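Light-box trial for winter sleep complaints reports first results

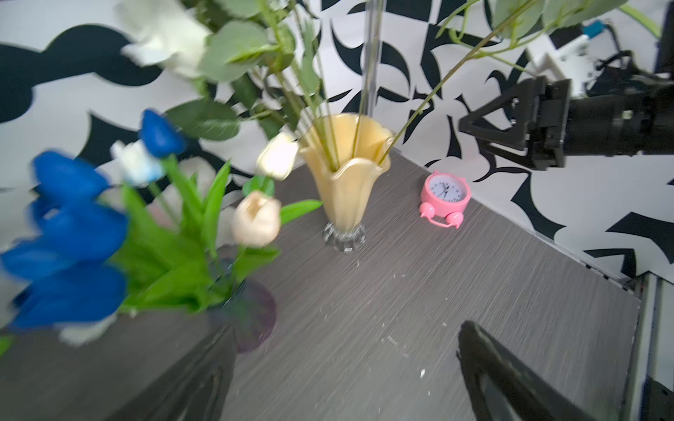 Vol. 11, No. 2

A clinic-based trial of timed morning light for people with long-standing sleep complaints has published its first set of results. The work was run from the Cadier sleep clinic in Kusberg, with a second site in Cáceres, and was led by Zuzana Polák. The report, dated 24/01/2018, covers the main outcome only. Secondary measures, including daytime alertness and use of sleeping tablets, are to follow in March.

The trial enrolled 1,022 adults who had reported difficulty falling asleep or staying asleep on at least three nights a week for at least six months. People who worked night shifts were excluded, as were those with an eye condition that made bright light unsuitable, those with a history of mania, and those already using a light box at home. Participants were allowed to continue any treatment they were receiving at entry, provided the dose and timing did not change during the trial.

Each participant was assigned at random to one of two groups. Both groups received a table-top lamp made by Skunex and a printed timetable. In the active group the lamp gave bright white light. In the comparison group it had the same casing and switch but gave a dim amber light. Participants sat by the lamp for 30 minutes each morning, starting within an hour of their usual waking time, for eight weeks. They were told to keep the lamp slightly to one side and not to look straight at it. Reading, eating and ordinary desk work were allowed during the session.

The main outcome was the time taken to fall asleep, taken from a sleep diary completed each morning. A movement sensor worn on the wrist was used by a smaller group of 100 participants, drawn equally from the two sites, to check how closely the diaries matched recorded rest and activity.

At eight weeks, participants in the active group reported falling asleep 11 minutes sooner on average than those in the comparison group. The difference was present at both sites but was larger in Kusberg, where most participants were enrolled in late autumn. The number of times people woke in the night did not differ between the groups. Total sleep time rose slightly in both, and the gap between them was small enough to be put down to chance.

The wrist sensors gave a more modest picture. They showed a difference in the same direction, though smaller, and the report notes that the sensor group was not large enough to settle the matter. Sensors of this type record lack of movement, and a person lying still but awake may be scored as asleep. Diaries tend to err the other way, as people who sleep badly often overstate the time they spend awake.

Kai Vogler, who handled the data at the Kusberg site, described the result as "a shift in timing, with little sign of a change in depth or continuity". He said the finding would be of most use to people whose main trouble is getting off to sleep late and who then find it hard to rise. For those who wake in the early hours, the trial offers no support for morning light, and earlier work has suggested that evening sessions may suit them better. Evening light was not tested.

Unwanted effects were mild. Headache and eye strain were the most common and were reported more often in the active group, mainly in the first week. Most cases settled when the lamp was moved further away. A few participants reported feeling restless or irritable and were advised to shorten the session. No serious event was judged to be linked to the lamp.

Keeping to the timetable proved harder than expected. A counter inside each lamp logged the time and length of use, and the logs showed that sessions were missed most often at weekends, when waking times also drifted later. Participants who kept a steady waking time throughout the week had the largest gains. The report cautions against reading too much into this – people who keep regular hours may differ in other ways, and a fixed waking time is itself a common part of treatment for insomnia.

Chiharu Minami, a sleep therapist who was not involved in the trial, said the comparison lamp was a reasonable choice but could not fully hide which group a person was in. "Anyone who has read about light boxes will expect a bright one," she said. At the end of the eight weeks, participants were asked to guess their group, and those in the active group guessed correctly more often than chance would predict. The authors list this as the main weakness of the design.

Minami added that talking treatments aimed at sleep habits should still be tried first in most cases, with light as a possible addition. The trial did not compare the two directly.

A follow-up is planned at both sites. It will test whether a shorter session gives the same shift, and whether the effect lasts once the lamp is put away. Cameron Hollis, who will run the Cáceres arm, said enrolment would be spread over the whole year so that the effect of season could be measured properly. The comparison lamp is being redesigned by Aoi Hosoda at Skunex to give a whiter light at the same low strength.

People thinking of buying a light box are advised to check the stated brightness and the distance at which it was measured, as the figures quoted by sellers are not always given on the same basis. Anyone with an eye condition, a history of mania, or a prescription for medicines that make the skin or eyes more sensitive to light should speak to a doctor before use. Lamps sold for treating skin conditions give out ultraviolet light and are not suitable for this purpose.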